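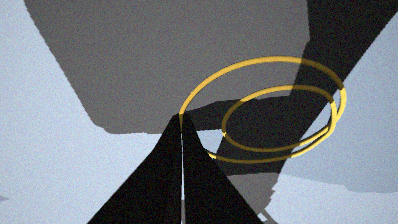
Pre-use checklist: Gemska two-finger gripper kit, simulation bench package
Supplier: Clirnberg. Checked for: Mandale training cell.
Checked in March, trial licence. Ring-handling task, rendered view of the gripper.

1. Package and licence
Version matches delivery note - yes
Licence covers two seats - yes
Comment: second seat needed a restart before it showed up.

2. Gripper model
Both fingers present and matching in shape - pass
Gap between fingers visible down to the lower edge of the view - pass
Surface detail - comment
Fingers render almost solid black. Wear marks or pads could not be checked from this view. Ask Clirnberg for a lighter finish option.

3. Ring object
Yellow double-loop ring loads with the task - pass
Ring seen at the fingertips - pass
Contact force reading shown in log - fail
The log column is there but stays blank. Reported, ticket 880.

4. View and lighting
Ring stands out against pale blue surface - pass
Ring stands out against dark areas - marginal
The yellow drops to a dull olive or brown where it passes in front of the black band. Anyone using colour to find the ring should test this first.
Loops can be told apart - marginal
They run very close together on the right side.

5. Stops and limits
On-screen stop halts the arm - pass
Joint limits match Fawzy controller sheet - pass
Speed cap holds after reload - fail, goes back to default. Set it by hand each time until fixed.

6. Run record
Episodes run: 36
Log file kept under job 695 - yes

Result: accepted for simulation use only. Do not copy settings to the real cell until items 3 and 5 are closed - recheck both after the next update.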